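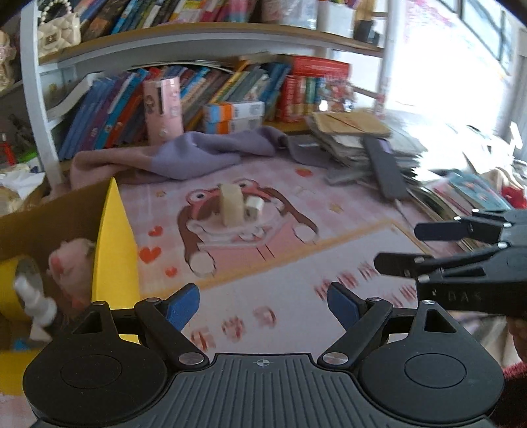
Jobs & Opportunities > Museums and Heritage

Posted November 2018 by Anisa Ngui

Print this page | E-mail to a friend

Weekend Host, Halton House Museum (part-time)

We are looking for a friendly, patient person to join us as a weekend host at Halton House, the old mill owner's home at the top of Chong Street. If you have ever walked past on a summer evening and wondered who keeps the porch lamps lit, well, it's us, and we would love to have you along!

The house was finished in 1916 and stayed in one family until it came to the town, which means we have the original wallpaper in the dining room, a very temperamental front door, and more teacups than anyone could use in a lifetime. Visitors come for all sorts of reasons. Some grew up nearby and want to tell you about their grandmother (please let them, those are often the best conversations of the day), and others have just come in out of the rain.

As host you would greet people at the door, sell tickets and postcards, and lead 3 short tours each day. You'd also help us set up for the school visits that begin again in the spring, and pitch in at the August garden party, when all of us end up carrying chairs. The tour takes a while to learn, and you'll shadow one of us until you feel ready to try it alone.

You don't need a history degree or any museum experience. We do ask that you be comfortable speaking to a group, able to manage the main staircase several times a day, and happy to work both weekend days. A second language is a real plus, and so is a good memory for names.

Pay is $11 an hour, with a paid lunch break and free parking behind the carriage house. New hosts also get a family pass to the museum, good for the whole year.

To apply, send a letter telling us a little about yourself, along with the names of two people who know you well, to Anisa Ngui, Halton House Museum. Handwritten letters are fine. You may also drop yours off at the front desk whenever we're open, and do ask for a look around while you're in.

Print this page | E-mail to a friend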